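Flukine Craft Market: Stallholder FAQ

We use cookies to remember your basket and see which pages get read. Accept all | Manage settings

Same questions come in every November so here are the answers in one place. Please read before emailing. Getsemaní answers the inbox alone and she has a stall to run too.

How big is a pitch?
One table, one chair, room to stand behind. Wall pitches get a bit more depth. No, you can't swap on the morning.

Can I share with a friend?
Yes. Both names on the form please. One table between you, one fee.

What does it cost?
£18 for a standard pitch, paid when we confirm. No commission on sales. If you cancel before the map goes out you get it back, after that only if we fill the space.

How do I mark out my table?
Up to you. Low-tack tape is fine, parcel tape is NOT, it takes the varnish off. Put paper down first if you're doing anything with glue or ink. Take all your tape home with you, little bits included.
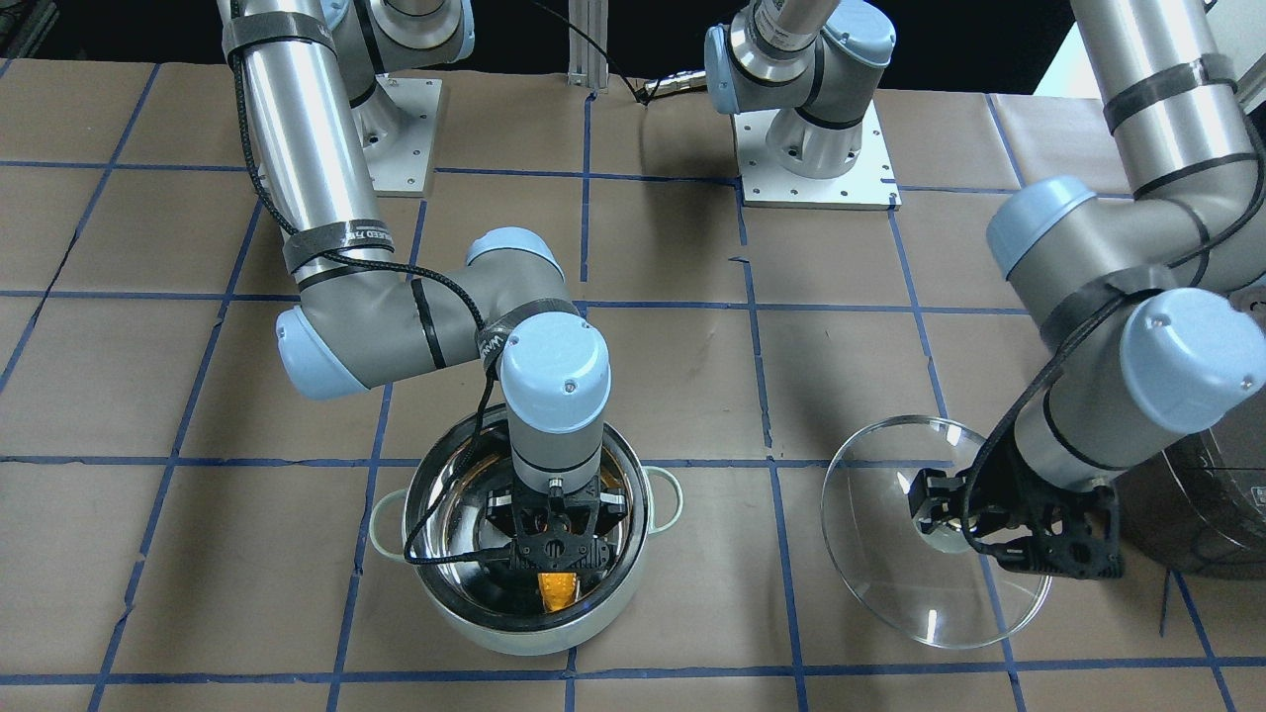
Cloths are not provided. Bring one that reaches the floor at the front so you can hide boxes under it. Dark plain ones show off small stuff best but that's just my opinion.

Is there power?
Only along the back wall, by the Amoah room. Ask on the form. Leads must be tested and taped down. No kettles, no heaters, there was an incident with the fuses and we are not going through it again.

When can I set up?
Doors 7.30am. Cars out of the yard by 9. Public in at 10. If you're not there by 9.15 we ring you once and then the pitch goes to the waiting list.

Can I pack up early?
No. 4pm. Even if you've sold out. It looks awful and the people next to you lose trade.

Do I need insurance?
Yes, public liability. Send a copy of the certficate, not a photo of the envelope. Food and candles and anything for small children, you'll need the proper paperwork for those too, ask Refilwe Mnguni if you're not sure what applies.

How many people come?
Last winter 200 through the door. Spring was 100, it rained.

How many jewellery stalls do you take?
3. Always full by the end of summer. Prints and cards usually have space, knitting comes and goes.

Can I take cards?
Bring your own reader. Signal is poor at the far end, the hall wifi is patchy but better then nothing. Password is on the kitchen door. Bring a float, we can't change notes.

What about the workshops?
Su-bin Sun runs the lino one, Asnakech Admasu does baskets. Both in the side room, booked seperately through Fimetti, nothing to do with your pitch fee. Workshop tables are set up the night before so please don't move them or pull the tape off.

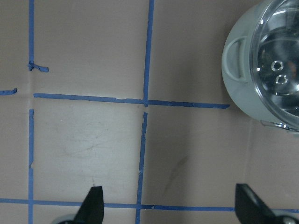

Blue tape marking on a tabletop.

Is there parking?
Unload in the yard, then move to the Plulter Street car park. Free after midday, pay before that. Not outside the flats please, they complain and fair enough.

Dogs?
Well behaved, on a lead, under the table. Tell us first.

Who do I contact?
Bookings, Getsemaní Arellano. Pitch map and power, Kyu-ri Koo. On the day look for whoever has the clipboard.

Get our newsletter! Pitch dates and maker news, straight to your inbox. Enter your email. Unsubscribe any time.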